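3.2 Demonstration Setup and Collection Procedure

7 min read
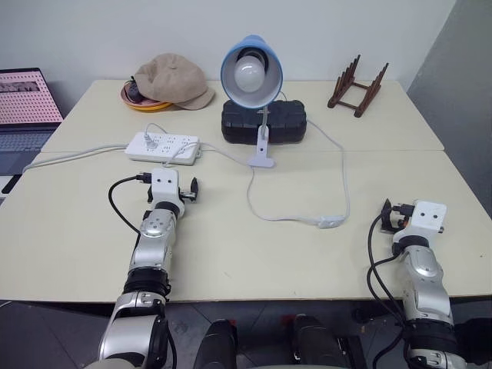
Figure 4. Table used for the lamp task, seen from the head camera, with the desk lamp, the power strip and both grippers in view.

All demonstrations in this section were collected on the two-arm station at our Clavutholm site. Each arm ends in a two-finger gripper. The operator drives both arms at once through the Nurkari interface, a pair of handheld controllers that send wrist position, wrist rotation and a single open/close value per hand. We did not use force feedback. The operator watches the head camera stream and does not look at the table directly, so that a person and the policy work from the same view.

The lamp task has three stages. The robot takes hold of the lamp cord at the inline switch, steadies it with the second gripper, and presses the switch until the bulb changes state. In a longer version the robot first has to seat the lamp plug in a free opening of the power strip. We treat the two versions as separate tasks and train on them separately.

Cords are the main source of variation. The lamp and the strip were put back in nearly the same place before each episode, but the cord was dropped by hand and left as it fell. This changes where the switch lies and which way it faces. In early trials we straightened the cord between episodes, and policies trained on that data failed as soon as the switch lay at an angle they had not seen. Those trials are not part of the set described here.

We also left objects on the table that have no role in the task. In Figure 4 these include a plate with a cap on it at the back left and a small rack in the back right corner. They were moved or swapped between sessions, never within one. Operators were told to avoid touching them, and an episode in which one was knocked over was dropped.

Collection ran through October. Operators recorded 941 episodes in total. After filtering we kept 839, of which 452 belong to the short version of the task and the rest to the long version. An episode was removed if the operator paused for more than five seconds, if either arm reached a joint limit, or if the final state of the bulb could not be read from the video. We kept episodes with a missed first grasp as long as the operator recovered and finished. Section 5.1 compares training with and without them.

A further 74 demonstrations were given by hand. For these the arms were put in a low-stiffness mode and a person moved them through the task while the Grube logger stored joint angles. Hand guiding was quicker to learn, and new operators could complete the short version within their first session. It has two drawbacks for our purpose. The person's hands and forearms block part of the camera view, and one person has trouble moving both arms together during the pressing stage. We replayed each hand-guided path on the robot with no one at the table and recorded the images from the replay. Replays that did not end with the switch pressed were discarded and are not included in the 74.

Both kinds of data were converted to the Cledenar format with the same time step. Gripper values were scaled to run from zero (closed) to one (open). We did not smooth the remote-control paths, which contain small corrections near the switch that were lost when we tried a low-pass filter.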